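Up before six, February dark, and I was already thinking about the dough! I fed the starter last night and by the time the kettle boiled it had climbed right over the rim of the jar. Ren, I've decided to call it. Every starter needs a name and that one suits it.

Weighed everything out on the kitchen scale - 1,000 grams of flour, 666 of water, a bit more salt than last time. I wanted a softer dough but Margareta's book says to learn one dough properly before fiddling, and she has been right about everything so far (the rye! the rye was so good).
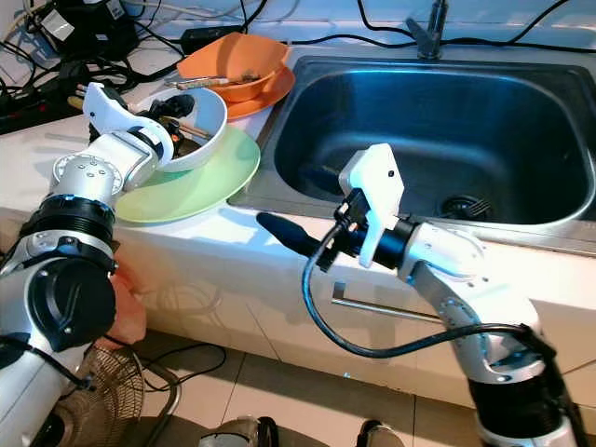
Folding is my favorite part by a mile. You wet your hands, pull one side up, lay it over, turn the bowl, and after four rounds the sticky mess has turned into something that holds itself up. I had chopsticks out too, brown ones like the pair lying across the white bowl on the counter, and they're great for stirring flour into water at the start. Nothing clumps around them the way it does with a spoon. Must tell Yusri.

Shaped two loaves at noon and put them in the fridge for a long slow rise. Then I went and read about old Draltby ovens for an hour when I should have been doing the laundry. They baked the whole week's bread in one firing!
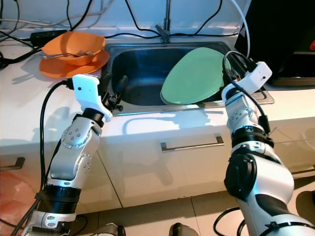 Xinyi thinks I should leave the loaves in the cold a full day and that I always bake too early, and that the crust will blister properly if I can only wait. Fine - tomorrow afternoon, then. I'll try the seeds on one of them.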